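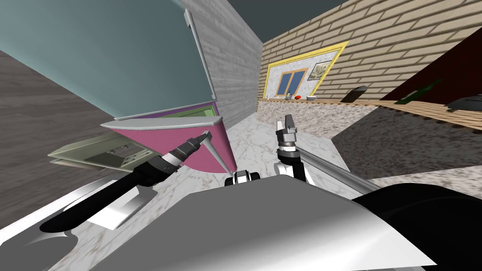 Show us the failures first

Went to the Zosevex open day on Saturday. Wrote most of this on the train home, so bear with me.

Short version: more robot companies should do what they did, which is put a simulated kitchen on a big screen and let strangers watch a machine try to open a fridge for a whole afternoon. And then they should go further than Zosevex did, because Zosevex got cold feet at about three o'clock and switched to the highlights reel. That's my complaint. The rest is mostly praise.

Some background. Zosevex makes a two-armed home robot called Elent. They've been at it a while. There is a real one, standing in the lobby, powered down, with a rope around it, and people were queueing to take a photo with it. Fine. I did too. But the real work that day was upstairs, in a warm room with bad chairs, where Elent only existed inside a program. The program is Sima. The set of kitchen chores they run in it is called Stikine, after a river I think, I didn't write down the answer.

So you sit there and you look out from more or less where the robot is. Big shiny silver body at the bottom, two arms in front of you. Ahead is the kitchen. White marble floor, granite-fronted counter, a kettle, a bowl, a bottle on its side. And a fridge with a teal-gray door and a pink drawer under it. The chore is the drawer.

The fridge is tipped over at a steep angle.

People laughed when they saw that. I laughed. A man behind me said well that's broken then, and he had a point, who has a fridge like that? But I sat through some 20 minutes of it and by the end the slant had stopped bothering me. A drawer in an odd position is still a drawer. You learn a lot about whether a machine understands a drawer when the drawer isn't where drawers normaly are.

Luminița Dobre was running the session. I liked her a lot. She didn't do the voice, you know the one, the keynote voice. She had a sweater on and a mug of tea and she just said what she was about to run and then ran it. If a gripper slid off the edge of the drawer she said "slid off" and started the next one. No drama. When a kid in the front row asked why the robot was so slow she said they could make it fast tomorrow and it would miss faster.

I asked for numbers. She had them. The pink drawer chore had been run 694 times that week. It had worked 193 times.

Let that sit for a second. Well under a third. And she said it out loud, in a room full of people who might one day buy the thing, plus at least two who looked like investors (shoes). I have been to a lot of these days. Seven or eight at least. I've seen robots fold one towel. I've seen robots pour one glass of water. Never once has a person at the front told me how many glasses went on the floor before I got there.

This is the thing I want to argue, so let me argue it properly.

A demo that works tells you almost nothing. One good run. You don't know if it was the first try or the fortieth, you don't know if the towel was pre-creased, you don't know if moving the table a hand's width would wreck it. You clap and go get a sandwich. A run that fails tells you heaps. You see where the fingers went. You see if it noticed. Did it back off and try from another side, or did it keep pushing at nothing like a wind-up toy against a wall? Both happened on Saturday and the difference between them is, to me, the whole question of whether I'd let one near my mother's dishes.

Best moment of the day, for example. Left arm reaching up toward the drawer, right arm with its gripper pointed up and doing nothing useful that I could see. The left one closed too early. Missed. Pause. Then it opened again, came in lower, missed again. Pause. Third try, got the corner, pulled, drawer moved an inch or so and stuck. And the room went ohhh. Like a missed penalty. People were leaning forward. Nobody leans forward for the towel.

Simulation gets a bad name and I get why. It's cheap. It looks like a video game from fifteen years ago. The picture on the kitchen wall had a bright yellow border and a painted window in it and some sort of little landscape, the kind of thing no person has ever hung over a counter, and once I'd seen it I couldn't stop looking at it. The ceiling was dark gray. The floor was nicer than any floor I've lived on. None of it is a real home and anybody can tell.

But the cheapness is what makes the honesty possible! You can't drop a real jar 500 times in front of the public. Someone has to mop. In Sima you drop it, press a key, jar's back. Dobre told us they have 3660 kitchens in there now, most of them made by shuffling the furniture and the surfaces about, which explains the taste in pictures. Each one a bit wrong in its own way. A company with that many kitchens and a projector has no excuse for showing me one good run.

Now the complaint.

Three o'clock, Silviu Cârstea came up. He does something on the commercial side, his badge said partnerships. Very polite, good speaker. Thanked Dobre, took the clicker, and the live runs went away and a video came on. Music. Elent in a tidy upright kitchen, opening a tidy upright fridge, taking out a yogurt. Cut. Wiping a table. Cut. Handing a cup to a smiling woman. Cut cut cut. Four minutes of it maybe. Then he asked if there were questions and the first one was how much will it cost, and the second was when, and that was that, we were at a car showroom.

I went up to him after. I want to be fair here because he was fair with me. He said, look, half this room has never seen a robot, and if all they see is a gripper missing a pink drawer they'll go home and say it doesn't work. He said you wouldn't judge a restaurant by standing at the bins. Okay. It's a decent line and I had no answer to it on the spot.

On the train I had one. If I'm eating there every day for ten years, yes, I'd like a look at the bins. This thing is meant to live with people. Around hot pans, and small children, and my mother again, who is 81 and will argue with it. The people in that room weren't confused by the misses. They were more awake during the misses than at any other time. The kid with the slow question had started calling out "lower! lower!" by the end. She'd worked out what the arm was doing wrong before I had. Then the video came on and she went under her chair to look for something in her bag.

You could feel the trust going out of the room, thats how it seemed to me. Fifteen minutes earlier we all knew just how good it was. 193 out of 694. Then suddenly it was perfect, with a piano under it, and every adult in there did the same sum.

What I'd like, from Zosevex and from everyone else who runs one of these days:

Put the rate on the wall. Big. Next to the name of the chore. Change it during the day if it changes.

Let visitors pick the kitchen. Or the object, or the drawer. There was a pale green drawer just under the pink one with a grid of little slots on the front, and I badly wanted to see it try that one, and I asked, and Dobre said sure, and then it was three o'clock.

Keep the engineer up there. The whole time. Let the partnerships person sell at the coffee table, where selling is normal.

And show last year's number too. One in four is bad if it was one in two last June. It's wonderful if it was zero. I've no idea which it is and I'm annoyed with myself for not asking.

I know what people will say. Marketing is marketing, these firms need money, who funds a company that stands up and says it misses most of the time. Maybe. I can only say what happened to me. I walked in thinking home robots were mostly a scam with nice lighting, and for an hour I changed my mind, and it was a missed drawer in a crooked fridge that did it. Then they showed me the nice lighting.

They're doing another one in the fall. I'll go. I've already emailed to ask for the green drawer.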